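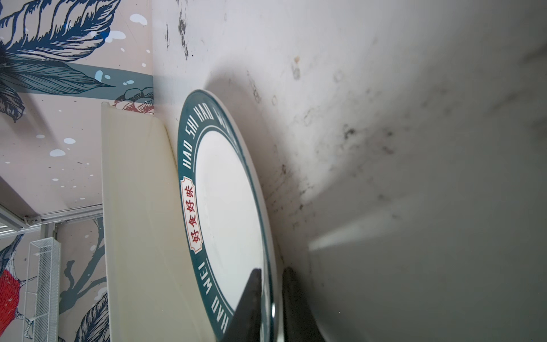
Section 7. Running the plate-handling demonstration on an open day

This section is for staff who will show the Merkeo two-arm table to visitors at the Olach site. It assumes that the table has been set up as described in Section 6 and that the operator has completed the Kolář safety course. Groups should be booked in advance and should not exceed 6 persons.

7.1 Before visitors arrive

1. Check that the emergency stop is released and within reach of the operator's chair.
2. Wipe the tabletop and remove any crumbs or packing dust.
3. Place the white tray at the back centre of the tabletop, with its long side facing the arms.
4. Set out the round plates face up on either side of the tray. Leave enough room between them for the fingers to reach each rim.
5. Start the Ultska control program and load the routine named "Plates".
6. Run the routine once at low speed with the room closed to visitors.

Note: Plates of different patterns may be mixed. The routine finds the rim, and the printed design has no effect on the grip. Chipped plates must be withdrawn.

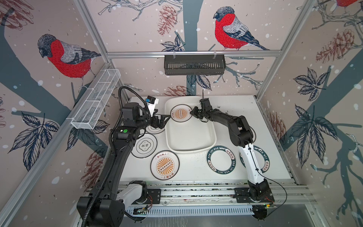 7.2 During the demonstration

1. Ask visitors to stand behind the floor line. Children should stand at the front of the group, with an adult beside them.
2. Announce clearly that the arms are about to move, then press Start.
3. Allow the first plate to be handled without commentary. Visitors generally prefer to watch before they listen.
4. Explain that each arm has its own gripper and that the two may work over the tabletop at the same time.
5. Take questions only when both arms have come to rest. One showing, with questions, lasts some 7 minutes.

Caution: Do not reach into the enclosure while the program is running, even to straighten a plate. Press Pause, wait for the arms to stop – the screen will read "Held" – and only then open the guard.
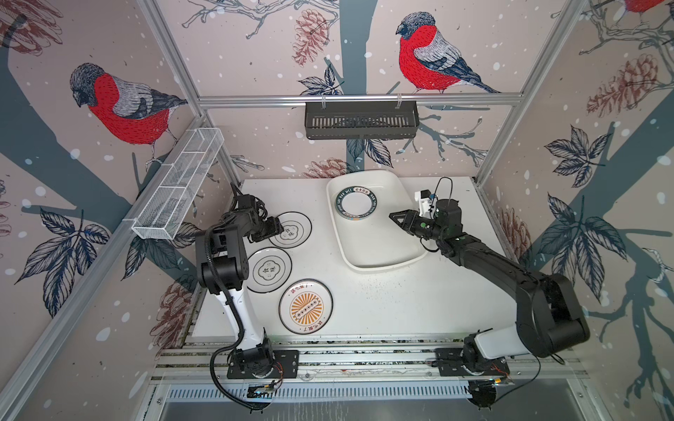
Figure 7-2. Both arms over the tabletop, with one plate in the tray.

7.3 If a plate is dropped

1. Press the emergency stop and ask the group to step back.
2. Collect all broken pieces with the brush provided. Gloves must be worn.
3. Inspect the finger pads of both grippers for splinters.
4. Enter the breakage in the table log and restart from step 5 of 7.1.

Note: The finger pads are to be replaced after 1,000 grips. The count is shown on the Service page.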